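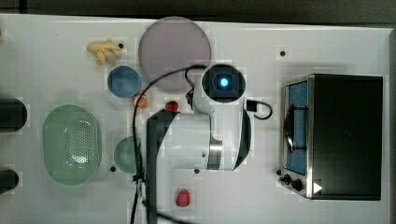
Toy fruit with bowls, a light-green colander basket and a toaster oven on a white tabletop

Play food

Play food, also called toy food or pretend food, is a class of toys shaped like things people eat. It is used mostly in pretend cooking, pretend shopping and table games for young children, often along with small bowls, plates, pans and baskets. Pieces are made from plastic, wood, felt, foam or papier-mâché. Fruit is the most common subject in general-purpose sets, and the banana is among the shapes most often chosen.

Play food is sold with a large number of claims about what it teaches. Some of these are reasonable and some are very hard to find any support for (see Claims and criticism).

Terminology

The trade uses "play food," "toy food" and "pretend food" for the same goods. "Role-play food" turns up in school supply catalogs and seems to mean the same thing at a higher price. Display food, made for shop windows and furniture showrooms, is a separate product. It is not meant to be handled and often has wire stems, glitter or paint that would not suit a toy, though secondhand sellers mix the two freely.

"Play kitchen" usually refers to the furniture: the stove, sink and cabinet unit. Many families and classrooms have no such unit and use an ordinary table, with the food and dishes set out on top. Catalogs treat the table as a poor substitute. No good reason is given for this.

Types

Whole pieces are molded or carved as a single item. A bunch of bananas is normally made this way, with the fruits joined at the stem, so it cannot be shared out. Strawberries, tomatoes and citrus slices are also usually single pieces.

Cutting sets are divided into parts held together by hook-and-loop dots, magnets or pegs, and come with a blunt knife. The dots collect lint and hair, and in well-used sets the halves stop holding.

Felt and cloth pieces are light and quiet but are difficult to clean.

Packaged pieces are small cartons and cans printed with made-up brands. The Kandach grocery sets belong to this group, as do most supermarket-themed toys. Cardboard cartons seldom last as long as the food they are sold with.

Color and recognition

Makers depend on color more than on shape. A yellow curved bunch is read as bananas at once, even when the molding is crude. Small red pieces are a weaker case. A toy tomato and a toy strawberry of similar size can be confused from a short distance, above all when the leaves are left off or the seeds are shown only as shallow dents. Citrus slices have the opposite problem: the segments are clear enough, but an orange slice, a tangerine slice and a pale grapefruit slice are often the same mold in different plastic.

Scale is rarely consistent. Strawberries are commonly made far too large beside the bananas they are sold with, partly to keep them above small-part limits and partly, one suspects, to fill the box. Sets advertised as "realistic" are not noticeably better in this respect.

Dishes and containers

Bowls are the most useful accessory and the one most often left out of boxed sets. Real bowls in small sizes work as well as toy ones and are frequently cheaper. Color differences between bowls matter when they are used for sorting, and near matches such as blue and teal are a poor choice for that purpose, although they are common in mixed kitchens.

Colanders and perforated baskets are used as sinks, fruit bowls, shopping baskets and hats. A perforated base is practical if the food is to be rinsed, as it lets the water through. Larger baskets also serve as storage, which explains why the basket in a household set is so often a real one borrowed from the kitchen and not returned.

Plates and lids are interchangeable in play. A large translucent plate may be put over a bowl as a cover or set on the table as a platter. Buyers should not take the number of such items on a box too seriously. The Killine "90-piece kitchen" counts every cup, saucer, spoon and sticker as a piece, and its actual food comes to 16 items.

Ovens and other appliances

Toy ovens range from painted boxes to battery-powered units with lights and sounds. Parents and teachers also put retired household appliances into play areas, typically toaster ovens, kettles and hand mixers. A toaster oven is attractive for this because it has a glass door, a handle and knobs that turn, all at table height.

The practice is less harmless than it is often made out to be. A working toaster oven is not a toy, and plastic fruit left inside one can melt or burn if the appliance is later switched on. Unplugging it is not enough where children can reach an outlet. The usual advice is to remove the cord completely, have the work checked by someone competent, and accept that the oven cannot be used for cooking again. Sharp tray edges and stiff spring doors remain a hazard even then. Guides that recommend "any old oven from the garage" generally skip over all of this.

Manufacture

Most plastic play food is blow-molded or injection-molded. Blow-molded pieces are hollow, light and easily dented, and they often have a small vent hole. Water gets in through the hole during washing and does not readily come out, and mold growth inside hollow pieces is a common complaint. Injection-molded pieces are harder and keep their shape but cost more.

The Vondráček workshop is known for turned wooden fruit, sold singly and in crates. A story repeated by dealers holds that its first bananas were carved from chair-leg offcuts. No record of this has been produced, and it should be treated as sales talk. The claim that its early run was limited to 3000 pieces rests on a single undated price list.

Claims and criticism

Packaging commonly states that play food builds vocabulary, fine motor skills, early math and healthy eating habits. Vocabulary is the most believable of these, provided someone is talking with the child. Picking up a plastic strawberry does exercise the fingers, as does picking up anything else.

The link to healthy eating is weaker. Handling a toy tomato is not the same as tasting one, and the idea that one leads to the other is mostly stated and seldom shown. The Skekow range prints "5 skills in every box" on its lids without saying what the skills are. An insert from a later edition lists four.

Large sets are also criticized for simple excess. A few fruits, two or three bowls and a basket will support most of the same games as a full boxed kitchen — and can be put away in one trip.

Care and storage

Solid plastic pieces can be washed in warm soapy water and air-dried. Hollow pieces are better wiped, or have their vent holes sealed first. Wooden pieces should not be soaked. Felt pieces may be spot-cleaned, though stains from real food tend to stay.

Open baskets are preferred for storage over lidded tubs, which trap moisture and are used less often by children. Cracked pieces should be thrown out, and so should any piece with a loose leaf or stem.

See also

Toy kitchen
Display food
Pretend play
Colander
Toaster oven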